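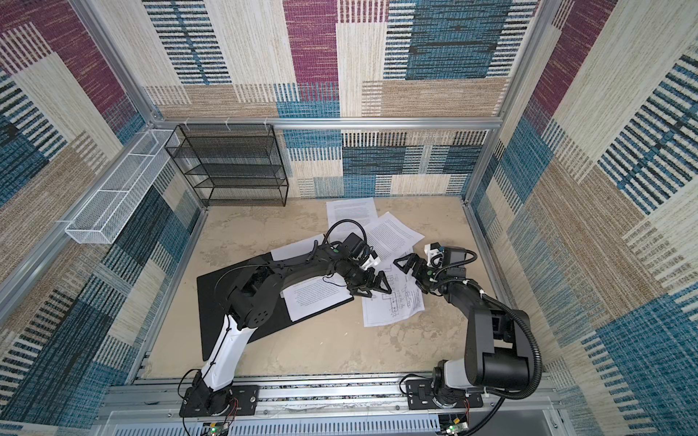
Switching from the 400 flat to the 400 hurdles at 63, am I mad?

wellstead_hema
Long time lurker at the Wellstead masters group. I've run the 400 flat for years and I'm bored stiff with it, so I've got it into my head to try the long hurdles in March. Coach says wait a season. My hips say never. Has anyone here started this late? I can get over a hurdle off my left leg, off my right I look like someone climbing out of a bath.

jagsastry
Do it! I started at 50 and it's the most fun I've had in spikes. Remember the heights drop for our age groups, so check the current masters specs before you go practising over whatever the juniors left out. And learn both legs early (I didn't, and I still stutter coming off the top bend).

Juniper M
I'm with your coach, sorry. I tore a hamstring in my first hurdles race and missed the whole summer. Give it a winter of drills first, walkovers, trail leg along the fence, that sort of thing. The flat isn't going anywhere.

jagsastry
A winter of drills is how people talk themselves out of it, Juniper. She's already fit!

Juniper M
Fit for running, mate. Different kettle of fish when you're knackered and there's a barrier coming at you.

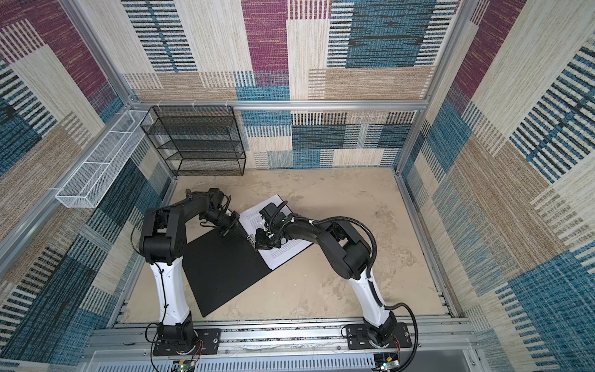

efua_b
Bit of both? I did 3 hurdles only for my first month, then jogged the rest of the lap. Our track at Brenau is rubbish in a headwind so I never worried about stride pattern, just kept my eyes up and took whichever leg arrived. Grass is kinder on the knees too, if your club will let you drag a few hurdles out there.

wellstead_hema
Oh I like that, Efua. Grass I can do, the back oval's free before 7 am. Did you keep up your flat sessions as well?

efua_b
One a week, the short stuff. Dropped the long reps, I was cooked otherwise.

Elango T
Get yourself entered in something small and see how you go. Worst case you pull out at the call room and have a sausage.

Juniper M
Warm up properly before the sausage, please.

wellstead_hema
Righto, grass tomorrow morning, right leg first. Will report back.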